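Shop Tips from the Prasertsri Yard
Living With the Survey Rover
By Paweena Boonchu
Posted January 18, 2026

We patch, seal and sweep residential streets. Since June we have also had a Janasa rover, a machine that drives itself along the pavement, takes pictures of it and sends back a list of what it thinks is wrong. I was against buying it and I am still lukewarm. But it lives in our shop now, it needs a corner of the bench, and people from other yards keep writing to ask how we manage. So these are the tips, the same ones taped up inside our tool crib door, with the swearing taken out.

If you came for the page on cleaning a melter hose, it's still in the archive and hasn't changed.

Before it leaves the shop

Wipe the lens with a clean microfiber cloth and nothing else. Shop rags carry grit and whatever was on the last pair of hands. We keep the cloths in a lidded coffee can on the shelf over the charger and they go home to be washed with no fabric softener. Softener leaves a film. We lost a morning learning that, and Janasa's support line spent most of it asking us to restart things.

Charge it away from the melter bay. Oily dust gets in everything on that side of the building, including the sandwiches.

Check the wheels for tar. A plastic putty knife will lift most of it. For the rest, a little vegetable oil on a rag, ten minutes of patience, then dish soap and water. Don't use diesel or release agent on the tires, whatever your uncle used to do to his boots.

Put a strip of bright tape on the floor where it parks. The first month it got left wherever the last person was standing, which was usually the one spot the forklift needs.

Write the street names on the whiteboard by hand, even though the Mistunico schedule has them. The schedule went blank twice last fall and the whiteboard didn't.

Reading the list it gives you

The sales talk was that the list would tell us what to fix. What it does is tell us where to go and look, and you have to hold on to that difference or you'll end up hauling the kettle across town for a leaf stain.

Our first full run came back with 2,000 flags. I printed them, which I was teased for, and went out with a clipboard. Old repairs were in there as new cracks. Tree shade was in there as something called surface variation. A long wiggly line of perfectly good sealant had been chopped into a dozen separate defects, each with its own severity score. The machine is very confident with its scores.

To be fair to it, there was also a soft spot in Purnutari that we'd all driven over and none of us had written down.

What we do now:

Sort by street first and by score second. The score by itself will send you back and forth all day.

Anything dark and thin gets a human look before it goes on a work order. Sealant, shadow, a wet seam and an open crack can all read the same in a photo.

Anything pale and blotchy, same thing. It might be aggregate showing where the top has worn, it might be old patch, it might be sun. Scuff it with your boot. If stones come loose, write it down.

Keep last year's sealing map next to the screen. Paper is fine. Mine has coffee on it.

Mark every false flag in the same color and send them back to the vendor in one batch. We use orange. Janasa says this makes the next version better. I'll believe that when the shade of an oak stops needing a crew.

What it does to the day

There are 11 people in our yard. We were told no jobs would go, and so far none have. What did change is who does what, and that part wasn't in the brochure.

The walking survey used to be how a new hire learned streets. You spent a few weeks beside someone with bad knees and strong opinions, and at the end of it you could tell fatigue cracking from a utility cut at a glance. Now the rover does the walking and the new hire sits at a screen clicking yes or no. They get fast at clicking. I'm less sure what else they get. If your shop buys one of these, keep at least one walking day in the rotation and don't let it be the first thing dropped when things get busy. We dropped ours by August and had to argue to get it back.

The desk work went up. Somebody has to go through the pictures, and that somebody was taken off the crew to do it. On paper this shows up as time saved on surveys. On the kettle it shows up as being a person short at seven in the morning. Ask whoever runs your numbers to count both.

It is easier on the body, I'll give it that. Two of our older hands were close to done with long walking days, and they're good at the screen work since they already know what they're looking at. One of them caught a sunken drain from a photo I'd have passed over. If you have people like that, put them on review first and sit the new hire beside them with the sound off on everybody's phone.

Rotate the review seat. Two hours is plenty. After that every picture is just gray, and people start pressing yes to make it stop.

Don't let the list be used to grade the crew. Ours was, briefly. A supervisor pulled a chart of flags remaining after a sealing job and wanted to know why the street had more defects than when we started. The answer was the fresh sealant. It was a short meeting but a loud one.

Money, briefly

I can't tell you what yours will cost. I can tell you that ours has eaten 1,000 dollars in small stuff that wasn't in the quote: a spare charger, a ramp for the pickup bed, tires, a decent monitor so that review isn't done on a laptop under a fluorescent tube. Put a line in the budget for it now and save yourself the envelope of receipts.

Out on the street

Send a person with it. The paperwork says it can work alone in a quiet neighborhood, and perhaps it can, but the person who goes along can talk to residents, and residents have questions. Usually they want to know if it's filming their windows. Have an answer ready and make sure it's a true one. Ours came from the vendor in writing, and we carry a copy in the door pocket.

Go after a dry spell and after the sweeper. Leaves and grit cost you more time in review than a delay does in scheduling.

Pick your light. Early and late, every curb and branch throws a long shadow, and each one comes back on the list with a number next to it. A bright midday is better, though pale pavement can wash out toward the far end of a street and you shouldn't try to judge anything that far off anyway. Wait for the machine to get closer.

Watch for its own body creeping into the corners of the pictures. A dark wedge at the bottom is the rover itself. It has never flagged itself as a pothole, as far as I know, but I tell every reviewer to look in the corners first so they don't spend time on it.

Follow each sealed line with your eye from one end to the other before you touch the yes button. If it's one line on the street it should be one line on your sheet. Smudges alongside usually mean the sealant spread when it went down, so check that against the map too.

Look for the street sign when you get lost in a batch. Often it's too small to read in the picture, but knowing there was a pole by the grass is enough to match it to the right corner once you're standing there.

Big open corners and cul-de-sacs are the hardest. With no lane paint to go by, one stretch of worn gray looks a lot like the next, and people review the same stretch twice. We chalk a number on the curb every time the machine turns, and read it off to whoever is keeping the sheet.
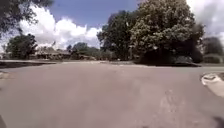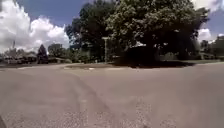 Worn residential asphalt with a big shade tree beyond it. The dark curving line in the second picture is crack sealant, so it goes on the sheet once, as a past repair.

Five things for the bag

Microfiber cloths in a zip bag. Plastic putty knife. Sidewalk chalk, white and one color. Orange pencil for false flags. Last year's map, folded so the street you want is on the outside.

Next month: storing cold patch so that it's still usable in spring, and what to do with the half bucket somebody left the lid off.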